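Teaching by Demonstration, Handout 4: Hand-Held Grippers
Instructor: Friederike Kleinschmidt
Lab sections: Arne Lindemann, Alby Ormsby

Reading before lab: chapter 2 of the course pack, plus the Usta setup sheet. The setup sheet is one page long and last year most of the class managed not to read it.

1. Where we left off

Last time we drove the arm from across the room with the leader-follower rig. You will remember that it took one team an entire lab period to put a sock in a box. The arm was fine. The team was fine too, individually. Steering seven joints through a camera view with a slight delay is just a miserable way to handle a sock, and the recordings show it: long pauses, small corrections, a sigh or two on the audio track.

Remote control still has its uses. Every motion you record is one the arm can make, by construction, and the joint angles come for free. Keep that in mind when you start to feel superior about the method below.

2. Taking the arm out of it

With a hand-held gripper, the person carries the fingers and the camera, and the arm stays home. You squeeze, the fingers close, and the camera on the tool records what the fingers are doing. Later the policy is trained to produce those same motions on an arm with matching fingers. The attraction is speed, and also access. You can work in a kitchen or a bedroom without bolting anything to the floor or explaining yourself to a landlord. 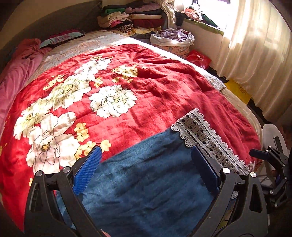 Cloth is the hardest material we assign, and the one students pick first. A cup has a handle and a position. A sheet has a few thousand positions, most of them bad. When you plan a cloth demonstration, start by deciding what counts as an edge, for you and for the policy. Lace trim like the strip on the blue cloth is a fairly generous edge, white against a red blanket, and even so it has scallops and holes that a fingertip can meet in any number of ways. The folds in the blanket offer plenty of ridges that look graspable and belong to the wrong layer. Approach at a shallow angle, close slowly, and lift a little before you commit to a direction. If you caught two layers, keep recording and fix it. Those recoveries are worth having.

3. Habits that ruin data

Moving like a person. Your wrist can do things the Hamann arm cannot. Arne has a file of demonstrations in which the operator turns the tool clean through the robot's own elbow. He will show it to you whether you ask or not.

Helping with a spare finger. The policy has no spare finger. If you pinned the cloth with your thumb, discard the take.

Looking away. You know where the corner is. The camera doesn't, unless you point it there before you reach.

Tidying up between takes. Reset the cloth differently each time. A policy trained on one perfect starting layout will do beautifully until somebody sits on the bed.

4. Assignment

Each pair records 200 demonstrations of one cloth task, split evenly between partners. Label failures as failures. Do not delete them and do not rename them "alternate style," as happened in February.

Upload through Jirkora and write one page on where your two halves differ. They will differ. Sieglinde Teuber handles tool sign-out, and Bastian Reuter handles complaints about tool sign-out.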